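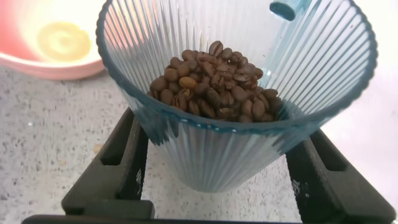

¿Es obligatorio contratar una dirección facultativa independiente si la constructora ya ofrece un jefe de obra?

La dirección facultativa la designa el promotor, y sus funciones son distintas de las del jefe de obra. Este último organiza los trabajos por cuenta de la constructora; la dirección comprueba que lo ejecutado se ajusta al proyecto y firma las certificaciones. En una reforma con afectación estructural conviene que ambas figuras no dependan de la misma empresa. Antes de la firma del contrato, solicite por escrito el nombre del técnico, su número de colegiado y el calendario de visitas.

Publicado por Landik
30 de enero de 2024

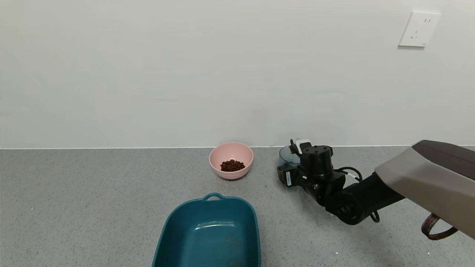
Categoría: Promoción y dirección de obra

Renderano

Coincido en lo esencial con lo expuesto. Añadiría una precisión sobre las certificaciones: el contrato debe fijar un plazo de revisión. En nuestra última promoción se establecieron 14 días desde la entrega de la relación valorada, y el pago se efectuaba a los 31 días de la conformidad. La memoria de calidades constaba de 116 partidas, y las modificaciones se tramitaron mediante anexo firmado por ambas partes —también las de menor importe—.

Khalaf

Depende de la obra. Para un cambio de solado o de sanitarios no lo considero necesario. Consulte en su ayuntamiento.

Nidano

Respecto a la respuesta anterior, el ayuntamiento informa sobre la licencia, pero no sobre el contrato privado. Para este último es preferible acudir al colegio profesional correspondiente. En mi caso, la consulta previa con un técnico costó 370 euros y se descontó después de sus honorarios.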